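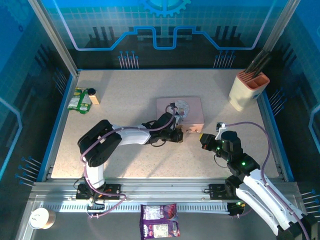
Slide 1. The left arm's gripper beside a pink box.

Thanks to Ishbel Baird for the slot. I work on the planning side at Skavari, and tonight is about how we write acceptance tests with product owners before any code exists. Thirty seconds on who I am, no more.

Slide 2. The old way
Ludell gave us a list of features in May. Each one was a single line. "Warehouse staff can see late orders." We built that in one sprint and it was sent back at the review. Late meant late to leave the building. We had read it as late to arrive.
Pause here. Ask who has had the same thing happen.

Slide 3. What we changed
Before planning, a developer, a tester and the product owner sit down with each story for half an hour. They write examples with real values in them. An order placed on Friday after the van has gone: late or not? If they can't agree, the story doesn't go into the sprint.
Yen-ting Lo ran the first of these. Mention the index cards.

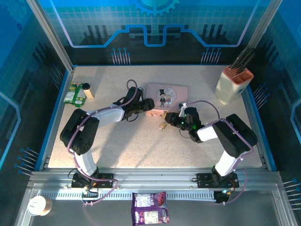

Slide 4. Where it got slow
By the end of the project the full suite had 3000 checks and people had stopped running it before lunch. Kam-wah Tse split it into 2 sets, one for every commit and one for overnight. Show the Nosinow dashboard if the wifi holds. Otherwise skip to slide 5.

Slide 5. Try it
Pairs, ten minutes. One plays the owner, one the developer. Story is on the handout: "A customer can cancel a booking." Write four examples. Swap after five minutes.
Dragica has the spare pens.

Questions. Leave the contact slide up.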